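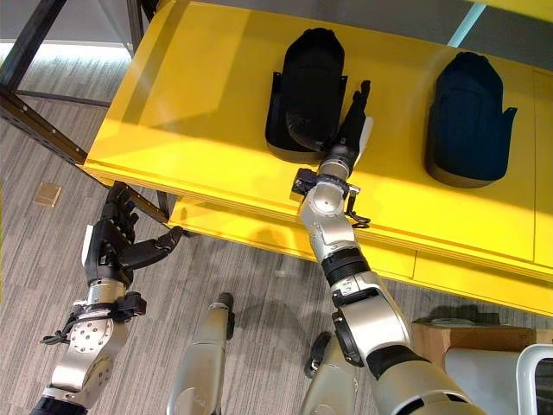
*Two of the black pads on a yellow shelf in the sorting room, Kodthorpe.*

## Wanted: patient people to sort black things from other black things

Zescombe Hire lends out padding, straps and protective kit to sports clubs, theatre groups and anyone else who intends to fall over on purpose. Over the summer it all goes out. In September it all comes back, usually in bin bags, and seldom with its other half.

We need sorters for the autumn returns. The stock list stands at 1558 items, of which nearly 400 are black pads with straps. They come in several shapes that look identical until you put the wrong two together and a customer rings up.

**What you'd be doing**

- Emptying bags and checking pockets (keep the fluff, hand in the keys)
- Matching pads into pairs and setting them side by side on the yellow shelving
- Looking over straps, loops and side tabs, and putting anything frayed in the mending crate
- Writing labels that a second person can read
- Wiping down the shelves at the end of a shift, including the lower tier, which people forget exists

**What we're after**

You should be able to stand for a couple of hours and tell bluish black from plain black under strip lighting. A tolerance for the smell of other people's shin pads helps. No experience needed. If you've ever paired socks for a family of five you are, frankly, overqualified.

We're less keen on people who "have a system". We have a system. It's on the wall by the kettle and it took three years and one serious argument.

**Hours and pay**

Shifts are four hours, mornings or afternoons, and you can do as few as two a week. Pay is £600 for the full block of returns work or pro rata if you only fancy part of it. There's a further £200 for anyone who stays to do the stocktake, and you will have earned it. Tea is free. Biscuits are subject to availability and to whoever was on the morning shift.

The room is on the ground floor at Kodthorpe, round the back of the Unnithan building, with step-free access and bike racks. Parking is theoretical.

**To apply**

Send a few lines to Harish Iyer at the Zescombe office saying when you're free and whether you'd prefer mornings. A CV is fine but he'll only skim it. Please don't drop in during returns week unless you're bringing back the missing left pad from the Fikholm order, in which case come straight through.

Posted 19 Jun 2023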